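Tidying tips from the gripper trials

I've been picking rubbish off beds with a hand-held gripper for the Lotero study, and it's done wonders for my own housework! We record each clear-up so a robot can learn from it, and compare ways of doing it. Bags are the worst. Pinch them in the bunched-up middle, never by a thin edge.

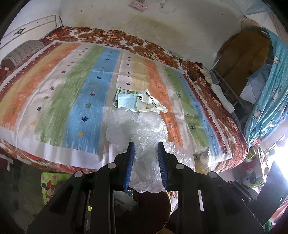

Then go slowly – a crumpled bag drags its neighbours along if you rush. With the middle pinch, the trained arm managed 50 pick-ups out of 60. With the edge pinch it got 12 (poor thing). Same trick works with kitchen tongs, by the way.

My other tip is to park the bin right beside the bed before you start, and get the fingers down over the opening before you let go. Dropping from high up is how bags end up on the floor.
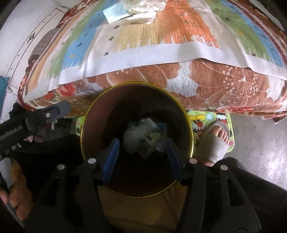

Kamran Sharifi wrote in to ask if the middle pinch holds for bread bags with crumbs in, as his always tip out. Twist the neck first, Kamran, then pinch below the twist.

319 shares | 12 comments
© Ravgate Home Notes | Contact | Back to top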